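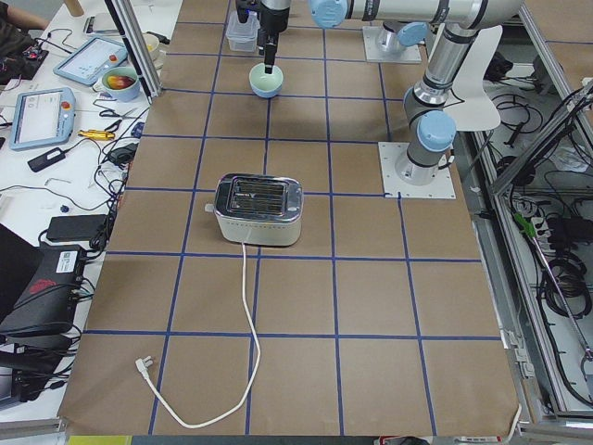 November 12, 2022
By the Clenell office

Search this site
Search for: Go

About Nowicki Clenell

We are a rural property and livestock agency with offices in Trellcombe and Jokitz. We sell grazing land, hobby farms and houses in town, and we hold a cattle sale every second week at the Trellcombe yards.

The firm opened with one desk and a shared phone line. Today we manage 395 rentals and sell more than 2,000 head of cattle in a normal March. The Jokitz office has a staff of 4 and handles most of the leasing work.

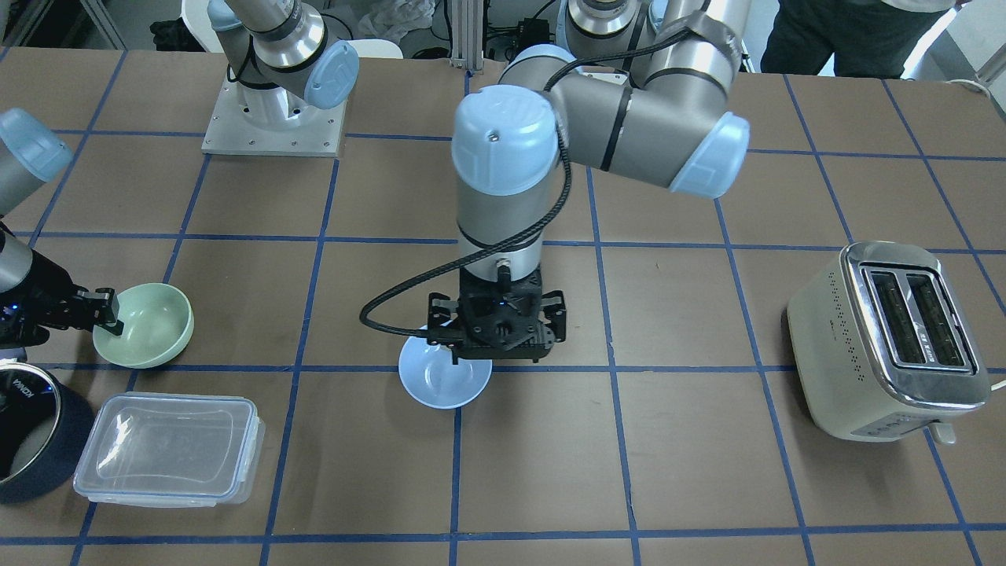 Working with us

Appraisals are free within the district. Sellers get a written report and a proposed fee before signing anything. Call either office to book, or stop by on sale days.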